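So I finally did it, I bought the coat. The long camel wool one from Vernislow that I've been visiting online since April like it was a puppy in a shelter window. It was $96 on the resale app, down from a price I refuse to type, and I hit the button on a Wednesday night before I could talk myself into another "practical" puffer.

First impressions! It's heavy. Like, properly heavy, you know you're wearing it. The lapels are huge (I love that) and the lining is a dark coppery satin that slides right over a chunky sweater. The tag says 80 percent wool, and for a secondhand find I'm calling that a win. It hits me mid-calf, and I'm 5'4", so if you're taller you'll get more of a below-the-knee thing going on.

The not so good part is the shoulders. They're cut for somebody with a lot more shoulder than me, and in the first try-on I looked like I was still on the hanger. I took it to Bujar Kadrić, the tailor next to the dry cleaner on my block, and he pinned it in five minutes while telling me I should have bought one size down. Yes, thank you, Bujar, there was only the one!

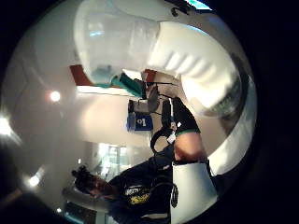 He took a little out of each shoulder and moved the top button over, and now it closes without that weird pucker across the chest. The sleeves I left alone. I like them long enough to pull over my hands at the bus stop.

As for what to wear with it, so far it's been straight jeans, my old black Stista ankle boots and a gray turtleneck, pretty much on repeat. I tried it over a floral dress and it was a bit much, but my friend Aigars says I'm wrong and should try again with tights. We'll see. The belt is staying in the drawer either way, it makes me look like a detective.

One more thing, the pockets are real and deep. I had my phone, keys, gloves and a whole paperback in there on Saturday and still had room for a muffin.

Next up I need a scarf that isn't also beige. If you've got a favorite, leave it in the comments, I'm thinking dark green or maybe a plaid.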